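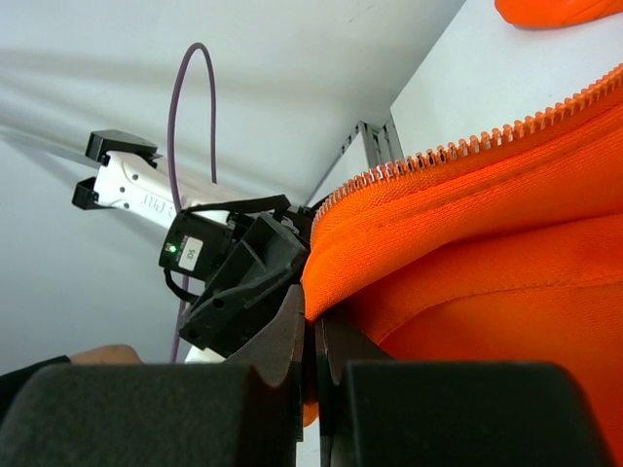

Pristholm Police Department, Property Crimes Unit

Home News Reports Records Contact
Search this site Enter keyword Go

Man arrested after break-in at Bolger Hardware

A 34-year-old Testham man was arrested before sunrise in Pristholm after a burglary at Bolger Hardware on Pukedden Road, where police say he came in through the roof and then had a great deal of trouble finding another way out.

The alarm went off a little after 3 a.m. Officers reached the store in four minutes and found both doors locked, the front window whole and a ladder leaning against the back wall. The ladder belongs to the store. It had been left in the yard overnight with a chain around it, and the chain had been cut with bolt cutters that also belong to the store and had been left next to the ladder.

"We've talked to the owner about the yard," said Sgt. Brodie Maihi.

According to the police report, the man pulled up a vent cover on the roof, lowered himself into the stockroom and landed on a pallet of lawn seed. He told officers he had planned to leave by the back door. The back door opens with a key, which was at the manager's house. The vent was by then well above his head, and the ladder was outside.

He did get into the cash drawer, and $584 was recovered from his coat pockets, most of it in ones and quarters. The store also sells ladders. They are displayed on the wall at the far end of aisle six, and the report notes that one had been taken down and carried as far as paint supplies, where it would not go around the corner.

Officers could hear him moving around and asked him through the door to sit down and wait. He agreed to this. Manager Beverley Ormsby drove over with the key, and he was taken into custody without a struggle. He had a sprained wrist, which was treated at the hospital before he was booked.

Ormsby said she had been awakened by two phone calls, one from the alarm company and one from the store's own number. The second caller wanted to know what time they opened.

"I told him seven," she said. "I didn't put it together until I was in the car."

The man faces charges of burglary, theft and criminal damage. His name will be released after his first court appearance. Police believe he acted alone and are not looking for anyone else, although they would like to hear from the driver of a light-colored pickup that stopped across from the store during the arrest, stayed for most of it and left.

Damage to the roof and vent was put at $2,729, nearly all of it from rain that came in before a tarp could be found. The tarps are in aisle two. Bolger Hardware opened at its usual hour that morning with the stockroom closed, and lawn seed has been marked down by half while it lasts.

The break-in is the second this July on Pukedden Road. In the first, someone forced the side door of the laundromat and left with a box of dryer sheets. Detectives don't think the two are connected, and the man arrested at Bolger's seemed offended to be asked.

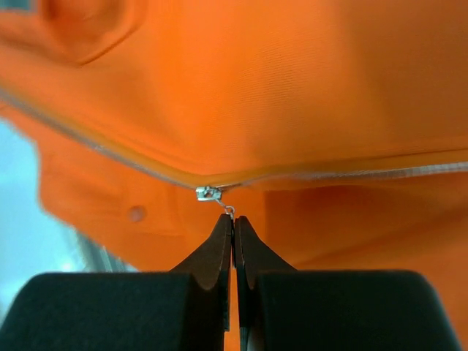 Should businesses on Pukedden Road be doing anything different at night?

Police ask that ladders, cutters and pry bars be brought indoors at closing, and that roof vents and hatches be fastened from the inside. The alarm company should also have a current phone number for someone who holds a key. Owners who want an officer to walk the property with them can set up a visit at the front desk. Visits are free and take less than an hour, a little longer if there is a yard.

Anyone who saw the pickup or who has camera footage from the street in the early morning hours is asked to call the Property Crimes Unit and ask for Sgt. Maihi. The ladder is being held as evidence. Ormsby has asked when she can have it back, as she needs it to get to the roof.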